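## 3. Setting up your evening page

By now you have Jaidee installed and you've picked a name for your journal. (Mine is called Terix. It's a long story.) This section gets your evening page ready, so you can look back on the day before it slips away from you. I've kept one going since August and I still miss nights, so please don't feel you have to be perfect at this!

**Before you start:** have your phone charged and find somewhere you can sit for 12 minutes without anybody needing you.

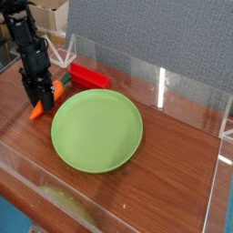

### 3.1 Create the page

1. Open Jaidee and tap **New page**.
2. Choose **Evening** from the list. Morning pages work differently, and I cover those in section 5.
3. Set the length to 12 minutes. You can go up to 40, but I tried that and ended up writing grocery lists.
4. Pick three prompts. I use "Who did I talk to?", "What did I rush?" and "What would I like more of?"
5. Tap **Save**. The page shows up at the bottom of your home screen.

**Note:** You can swap prompts whenever you like, and your old answers stay put. I changed mine after my kids' school year ended – the one about carpool had stopped making sense.

### 3.2 Set the reminder

1. Go to **Settings**, then **Reminders**.
2. Choose a time when you're usually home. Dinner cleanup is good for me, bedtime is hopeless.
3. Turn on **Ask again later** if you want a second nudge 30 minutes after the first.

**Caution:** Turning on **Strict mode** locks the page at midnight. Anything you haven't saved is gone, and I lost a really nice entry about my grandmother that way.

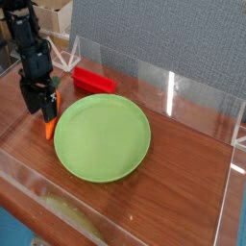
**Can I fill in a day I missed?**

Open the calendar, press and hold the date, and choose **Add late page**. Late pages get a small gray dot so you can tell them apart, and you can go back as far as 30 days.

### 3.3 Bring in older entries

If you kept a journal in Rakia or Provura, you can carry it over.

1. In the old app, export everything as plain text.
2. In Jaidee, tap **Import** and select the file.
3. Check the dates on the first few entries before you tap **Accept**. Mine came in with the day and month switched, so a whole summer turned up in the wrong places.
4. Delete the export file once you're happy with the result – it isn't password protected.
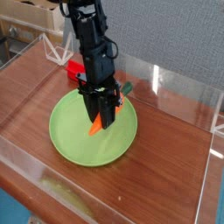
*Toy carrot on the plate, with the gripper above it.*

**Note:** Photos from the old app don't come across with the text. Add them one at a time from the **Attach** button, on whichever entry they belong to.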